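Minutes, Shared Kitchen Meeting
Orkholm House, second floor
03/10/2023

Present: Evanthia Sfakianakis (chair), Sipho Gumede, Prodromos Tsolakis, Nektarios Papadakis (minutes)
Apologies: Fotis Kontogiannis

1. Last minutes
Agreed with one change. The cleaning supplies came to $23, as shown on the receipt.

2. Counter by the range
Sipho raised crumbs on the counter again. Whoever uses the toaster wipes up afterward. Prodromos asked if the toaster could move to the other wall. The chair preferred to leave it near its outlet. Left as is.

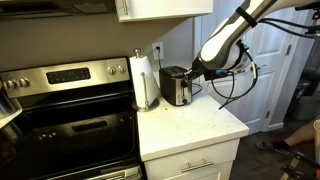
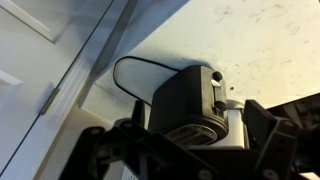 Nektarios Papadakis
Minutes Secretary, Orkholm House

3. Paper towels
The roll stays on the metal holder between the range and the toaster. Spare rolls go in the hall closet. Sipho will order the next case from Kouris and may spend up to $50.

4. Range
Prodromos will wash the four knobs and wipe down the oven door before the end of October. Evanthia asked that nothing be stored in the lower drawer until she has cleaned it out.

5. Keys
Key 122 is still missing. Fotis to check with the Unduncombe office.

6. Any other business
Sipho asked for a second dish rack. Held over until prices are in.

Actions: Sipho, item 3. Prodromos and Evanthia, item 4. Fotis, item 5.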